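Fabric and sewing supply chain Prornik will open a store in Buldale in September, taking over the former Falta shoe outlet near the bus station. It will be the company's second location in the county, after the one in Poon.

The new store covers almost 262 square yards and will stock cotton prints, upholstery cloth, thread and patterns. Remnants will be sold by weight – a practice the Poon store started last year.

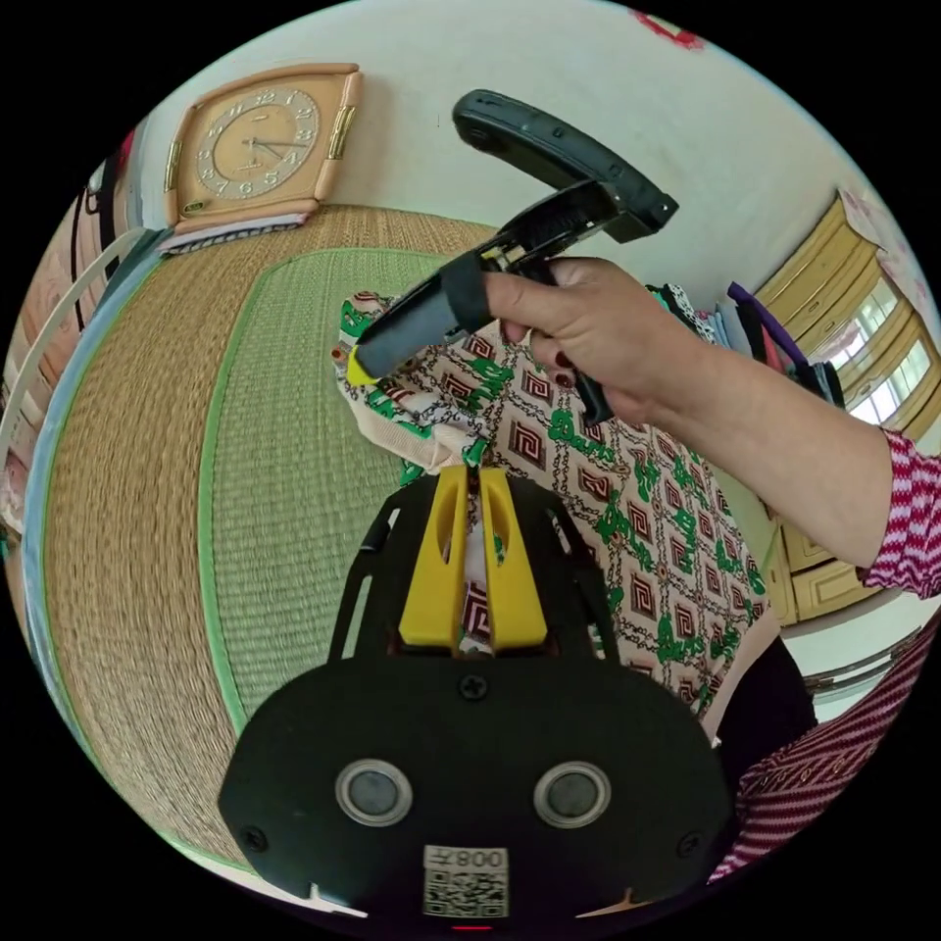

Store manager Tsehay Nigatu said 19 people have been hired so far, most of them part time. Two more positions at the cutting counter are still open.

"People in Buldale have been driving to Poon for a zipper," Nigatu said. "We had customers asking for this for years."

Mackenzie Doucette, who runs an alterations shop two doors down, said she expects to buy most of her lining fabric there. She had been ordering it by mail and waiting up to two weeks.

Parking is free for the first hour in the lot behind the building. The entrance on the station side will stay closed until work on the sidewalk is finished.
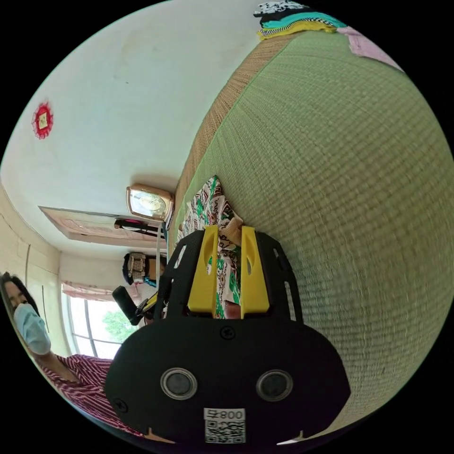

## Classes and hours

Evening sewing classes begin at 6 p.m. and cost $59 for a set of four. The store will open at 9 a.m. Sign-up is at the Poon counter until opening.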